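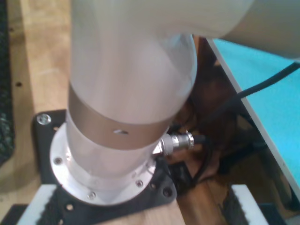
工单编号：326
标题：拼接工作台异响、晃动，桌下线缆缠成一团
产品：Restgate 拼接工作台（两段拼，通长 300 厘米），配 Grarura 青绿色面板、Lyimo 桌下走线槽
地点：Porkance 二楼共用工作间，靠窗一侧
优先级：普通
状态：已解决，保留观察

【报修人 首次提交，上午 9:10】

你们好！先说一句，这张台子我们是真喜欢，青绿色的面板一装上，整个工作间都亮堂了，来串门的人头一句都是问颜色。所以下面写得啰嗦一点，请别当成投诉，我就是想把它弄好。

现在的毛病有三个：

一、手肘压在右半段的前沿，会听到“咯”的一声，松手再响一下，声音比较脆，像木头关节那种响。压左半段没有。

二、整张台子左右推会晃。幅度不大，放一杯水在上面，推一下水面要荡好一阵。刚装好那会儿没有这个现象（至少我印象里没有）。

三、桌子底下的线已经没法看了。电源线、网线、延长线全是黑的，绕来绕去，想拔其中一根得趴到地上一点点捋。走线槽是装了的，但只有一部分线在里面，剩下的都垂着。

前两条和第三条有没有关系我不知道，先写在一起。

已经做过的：把四个调平脚都拧了一遍，没改善。桌面擦干净，东西挪开一半再压，还是响。

【支持组，上午 9:45】

收到，感谢写得这么细！能把“压哪里响、松手响不响”说清楚，已经帮我们省了一大圈来回。

先请做几个小检查，都不用拆东西：

1. 人蹲到右半段前面，一只手压前沿，另一只手摸横梁和面板之间的缝。响的那一下，手指能不能感觉到震？震在靠中缝那头，还是靠外侧那头？

2. 把一张普通打印纸对折，沿面板底下慢慢塞，看有没有哪一段能塞进去。好的状态是全程塞不动。

3. 调平脚先别再拧了。四个脚都拧过一遍之后，反而有可能变成三个脚着地、一个脚虚着。请轮流用手去转每个脚的橡胶垫，转得动的那个就是没吃上力的。

4. 桌下的线请先不要整理，我们想先知道有没有哪根线是绷紧的，特别是从桌面上下来、绕过横梁的那种。

【报修人，上午 10:30】

做完了，还挺有意思！

1. 摸到了，震得很明显，在靠中缝那一头。外侧几乎没感觉。

2. 纸在右半段靠中缝的地方能塞进去，往外走就塞不动了。左半段全程塞不动。

3. 右后方那个脚的橡胶垫轻轻一拨就转。另外三个转不动。

4. 有一根绷着的。是一条延长线，从走线槽末端出来，斜着拉到墙边插座，碰一下跟琴弦似的。我用手指勾了一下，桌子跟着动，当时就笑出来了。

这条线要不要先松开？

【支持组，上午 10:50】

太好了，四条里有三条都指到了地方！

延长线请先松开，插头换到近一点的插座，或者换一根长的。换之前先把这根线上接的东西按正常步骤关掉，再拔插头，别带电硬扯。线要留出余量，自然垂到地面再走到墙边。

接着处理右后脚。顺序很要紧：先把另外三个脚保持不动，只把右后脚往下放，放到橡胶垫刚好转不动为止，再多给一点点，小半圈足够。然后推一推台子。

中缝那里的响声我们猜是连接片松了，但请先做完上面两步再看，有时候脚吃上力以后，缝自己就合上了。

【报修人，上午 11:40】

延长线换掉了，借了隔壁一根长的，现在松松地搭在地上。右后脚也放下去了。

晃动的变化非常明显！推的时候只剩一点点，水杯里的水荡两下就停。我前后试了好几次，还拉同事来推，大家都说稳多了。

但是“咯”的那一声还在，声音轻了些。纸还是能塞进去，比刚才难塞。

另外发现一件事，不知道要不要紧：中缝两边的面板高低好像差一丝，拿银行卡横着刮过去会卡一下。从左往右刮会卡，从右往左不会。照这么看，是右边比左边高？

【支持组，下午 1:15】

银行卡这招好，我们要学走！

判断没错，从左往右卡住，说明右边高。结合“靠中缝的地方纸能塞进去”，比较像是右半段面板在中缝这一头被什么东西顶起来了，压下去碰到横梁，松手又弹回去，于是响两声。

Grarura 面板是用底下的卡扣扣在横梁上的，卡扣旁边有一颗限位螺丝。最常见的情况有下面这些：

甲、卡扣没有扣到底，装的时候听到第一声响就停手了，其实要听到第二声。

乙、卡扣和横梁之间夹了东西，包装泡沫的碎片、扎带剪下来的尾巴都见过。

丙、走线槽的挂钩装在了卡扣的位置上。Lyimo 走线槽的挂钩比较厚，如果正好占了卡扣那一格，面板就落不到底。

请用手电照一下中缝右侧的横梁，看看属于哪一种。看的时候手别伸进线堆里乱扒，先用手电找角度，线挡住了就用手背轻轻拨开。

【报修人，下午 2:05】

是丙！！而且还有一点乙！

走线槽最左边那个挂钩，就端端正正骑在卡扣的格子里。装的人（好吧就是我）当时觉得那个格子大小刚刚好，还挺得意。旁边还有一小截白色扎带尾巴，夹在卡扣和横梁中间，已经压扁了。

现在问题来了，要挪挂钩就得先把走线槽卸下来，要卸走线槽就得先把里面的线弄出来，而里面的线和外面的线是缠在一起的。等于第三个毛病必须先解决。

我其实挺想趁这个机会把桌下彻底理一遍的，有没有推荐的做法？我们有一整个下午，也有足够的扎带和魔术贴。

【支持组，下午 2:40】

这份干劲我们喜欢！下面是我们自己理线时的做法，写长一点，您挑着用。

动手之前
先按各设备自己的步骤正常关掉，再关排插总开关。拔之前给每根线两头都贴标签，纸胶带加记号笔就行。标签写用途，比如“台灯”“打印机电源”，别写“左边第二根”，理完以后左边第二根就是别人了。标签离插头留一掌的距离，贴太近会妨碍插拔。

拆缠
从最粗的线开始，粗线先抽出来，细线自己会松一大半。遇到结别拉，拉紧了更难解，推着松。拔接头时捏住接头本体，别拽线。带螺纹的接头要先旋松再拔，拔下来以后别让它悬着晃，找个地方搭好。抽出来的线按用途分开，搭在椅背上，别全堆在地上。

分组
电源线一组，信号线和网线一组，两组各走各的边。走线槽内宽 60 毫米，平铺两组绰绰有余，但别塞满，留出一点空，将来加线会轻松很多。

固定
槽里用魔术贴，槽外需要长期不动的地方再用扎带。扎带收到线不滑就行，勒出印子就是太紧了。剪扎带尾巴请齐根剪，剪下来的立刻丢进垃圾桶，上一条留言里已经见过它能跑到什么地方去。

转弯
线从桌面下来、绕过横梁的地方留一个松弛的弧，弧度大约手掌那么宽。不要贴着横梁边缘折过去。

挂钩
卸下走线槽后，把最左边的挂钩往外移一格，避开卡扣。横梁上每个卡扣格旁边都有一道浅浅的刻线，有刻线的格子留给面板，没有刻线的随便用。这道刻线说明书上写得太小，我们已经反馈给做说明书的同事了。

最后压面板
一人在上面压，一人在下面听。压中缝右侧，听到两声才算到底。然后再刮一次银行卡。

【报修人，下午 5:50】

来汇报！整个下午都耗在桌子底下，膝盖有点意见，但是心情特别好。

先说线。最粗的先抽这个建议太管用了，抽出来以后剩下的线哗地一下就散开了，本来准备花一个钟头解的，很快就解完。清出来一条两头都没插东西的网线，还有一个不知道哪年的充电头，没有一样东西认领它，先收进抽屉了。

标签用的是纸胶带，字写得丑，但能看懂。中途犯了一次错，把两根电源线的标签贴反了，好在合总开关之前又对了一遍。所以建议后来的人也对一遍。

再说挂钩。刻线找到了！拿手电从侧面斜着照才看得见，正着照完全是平的。挂钩往外移了一格，那截扎带尾巴用镊子夹出来了。

然后压面板。同事在上面，我在下面。第一声很响，我差点就喊停，幸好想起来要等第二声。第二声闷一些，听着特别踏实。

结果：
“咯”的声音没有了。手肘、手掌、两只手一起压，都没有。
纸塞不进去了，全程。
银行卡从左往右刮，还是有一点点感觉，但不卡了。
左右推，水面基本不动。

还有一个小问题。面板压下去之后，右后脚的橡胶垫又能转了，力气要比早上大，但是能转。是不是面板落下去，重量分布变了？

【支持组，下午 6:20】

看得我们几个人在这边跟着高兴！两声都听到了，纸也塞不进去，面板这一块可以放心了。

橡胶垫的事您猜的方向我们觉得说得通，不过也可能是早上调的时候面板还翘着，台子本身有一点扭。不管是哪种，做法一样：今晚先别动，让它自己放一夜，明天早上再摸一遍四个脚，只调转得动的那个。调完以后把脚上的锁紧螺母拧上。早上没有提锁紧螺母，是我们漏了，抱歉。锁紧螺母是贴着桌腿的那一颗，扁的，用开口扳手，拧到有阻力再稍微带一把就够。

银行卡那一点手感在正常范围内，介意的话可以调限位螺丝，逆时针是升，顺时针是降，每次只动一丁点，动一次刮一次。我们个人建议先用几天再决定。

【报修人，次日上午 8:55】

早！进门第一件事就是趴下去摸脚。

右后脚能转，其他三个很紧。放了不到小半圈就吃上力了，然后四个锁紧螺母都拧上了。左前那颗螺母原来根本没有拧过，一直悬在螺杆中间，我怀疑早先晃动跟它也有份。

限位螺丝我没忍住，还是动了。顺时针动了一丁点，右边落下去一丝，现在银行卡两个方向都滑过去，舒服得不得了，我来回刮了好多遍。

线这边有个新问题想请教。走线槽里面很整齐了，但槽的出口到墙边这一段，地上还是拖着延长线，扫地的时候会被扫把带到。贴地胶带我不太想用，揭下来会留胶。有没有别的办法？

【支持组，次日上午 9:30】

两个方向都滑得过去，这可是出厂检验的手感！

地上那一段，推荐让延长线沿桌腿内侧往下走，用魔术贴在桌腿上固定上下两处，到底以后贴着踢脚线走到插座。这样人和扫把都碰不到它。转角的地方照旧留一个松弛的弧。如果长度不够走踢脚线，宁可换线，也请别再让它斜着拉直，您已经听过它弹琴了。

另外提醒一件事：排插别放在走线槽里捂着，挂在横梁内侧，插孔朝侧面，灰落不进去，看指示灯也方便。

这张工单我们先不关，大约 36 小时后请再回来报一次，主要看三样：响不响、晃不晃、脚转不转。

【报修人，最后一次回复】

按约定来报：不响，不晃，四个脚一个都转不动。

延长线改走桌腿和踢脚线了，长度刚好还富余一点，多出来的盘了个圈挂在横梁内侧。排插也挪出来了，插孔朝侧面。扫地终于可以一扫到底。

顺手把左半段的走线槽也检查了，那边的挂钩当初装的位置是对的，纯属运气。卡扣格的刻线我用记号笔描了一遍，现在不用手电也能看见。工作间另外还有一张同款短台，打算周末之前也给它理一遍，标签都写好了！

有个小建议：说明书里能不能把“要听到两声”那句放到前面来？现在是在讲面板保养的那一页底下，我翻了好久才翻到。

可以关单了，谢谢你们！

【支持组，关单备注】

原因记录：
1. Lyimo 走线槽左端挂钩占用了面板卡扣格，并夹有扎带残段，右半段面板靠中缝一头未落到底，按压时出现异响。
2. 右后调平脚未吃力，左前锁紧螺母未拧紧，台子左右晃动。绷紧的延长线牵动台架，换线并调脚之后晃动明显减轻，两者各占多少没有分开测。
3. 桌下线缆未分组，部分在槽外。

处理：换长延长线并改道；清线、贴标签、分组入槽；挂钩外移一格；面板重新压到底；限位螺丝微调；四脚调平后上锁紧螺母。

未更换任何零件。说明书的两条意见（刻线太小、“听到两声”的位置）已转文档组，处理进度会挂在本单下面，关单后仍可查看。

短台理线时如果碰到同样的情况，直接在本单回复即可，不用新开。

联系支持组 | © Restgate 版权所有 | 返回顶部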